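17/07/2022, teleop folding, second batch

Jagadeesh and I traded off on the leader arm, Indira logged. We now have 49 demos of "pick up the cloth and fold it once," which is what the plan asked for. I still don't believe 49 is a number that means anything. The plan says 200 by the end of the month and I would like somebody to tell me where 200 came from.

Main complaint is the same as in April: the operator is doing the hard part with their eyes. I look straight at the table when I close the fingers, so I use things the wrist camera never gets. Jagadeesh swears he only watches the monitor. I watched him for ten minutes and he looks up before every grasp.

Second complaint, grasp style. I go in near the seam and lift slowly. He pinches wherever there is a wrinkle and yanks. Both get marked "good" in the log. If the policy averages the two of us it will grab air — I'd put money on it.

Gripper opening was set to 345 on the controller for all of mine. Not sure about his. Indira to check the log before anyone trains on this.
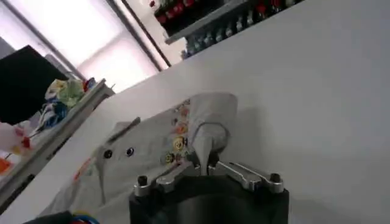 Wrist view, white cloth with the little smiley-like motifs, fingers closed on a fold.

I like this view for the lift and not much else. You get the peak of the cloth between the two linkages, but how many layers are in the fingers? I can't say from this, and I doubt the network can either.

Yamuna wants to start training tonight on what we have. Fine, but hold out mine and his separately, and no success rate goes in the Flutov report until we've tried a cloth it hasn't seen.

To do: cover the operator's view of the table, redo ten each.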